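Glass recycling: what changes from January

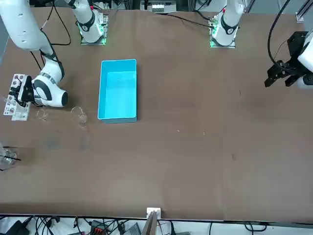

The Grondholm residents' scheme is moving its glass collection from fortnightly to monthly in January. The new round will be run by Brureler, who already empty the paper and card bins on the estate. Garden waste and food waste stay as they are.

We looked at keeping the fortnightly round and decided against it. Dorkier, who have held the contract until now, put their price up in the autumn, and most of the glass boxes on the lower roads were going out less than half full. The cost of the extra round would have gone on the service charge. Brureler's quote keeps the charge at its present level for the coming year, and they will take jars and bottles in the same box, so there is no need to sort by colour any more.

Collection will be on the first Thursday of the month. Boxes should be at the kerb by 7am. Please don't put them out the night before, as we had several knocked over by foxes and had to sweep the pavement outside the Amegashie building twice.

What can go in: bottles, jam jars, sauce jars and small medicine bottles, all empty and rinsed. Metal lids can stay on. Corks and plastic pumps should come off.

What can't go in: drinking glasses, oven dishes, window glass, mirrors, light bulbs and crockery. Drinking glasses cause the most trouble. They melt at a different temperature from bottle glass and one or two in a load can spoil it. If yours are still usable, a charity shop may take them. If they are broken, wrap them in newspaper and put them in the general rubbish.

Each household may have up to 3 boxes. The old green ones are fine to keep using. Lids are sold separately at £2 each and can be ordered through the estate office, which is open from 9.30am until noon on weekdays. A larger wheeled bin is available for blocks with shared storage, with a deposit of £50 that is returned when the bin comes back.

The scheme collected 3,117 kilos of glass last year, slightly down on the year before. Part of that is down to more people using the bottle bank by the station, and the bank will stay where it is.

If your box is missed, leave it out and ring the office before noon the next day. Brureler have agreed to come back within two working days. Boxes that contain the wrong sort of glass will be left with a tag on the handle saying what needs to be taken out.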